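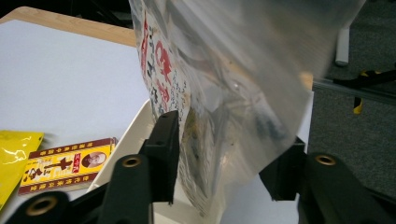
Item 2: clear bag held in the hand-held gripper, boxed and bagged goods set.

Minutes of the example gathering meeting, September
Chair: Yufang Tian

1. Last minutes
Agreed with one correction: the target for Zoketti is 500 examples, not 50.

2. Packaged goods
76 examples recorded so far. Clear bags remain the hardest to label, as the film creases and the print is hard to read through it. Agreed to log bags separately from boxes – Mollah sheet to be changed.

3. Rejected takes
16 takes set aside for blur. Yufang to go through them before they are deleted.

4. Storage
Zorngate drive is nearly full. Older takes to move to Rornness.

5. Any other business
Sessions to be kept to 30 minutes per person.

Meeting closed at 4.15 pm.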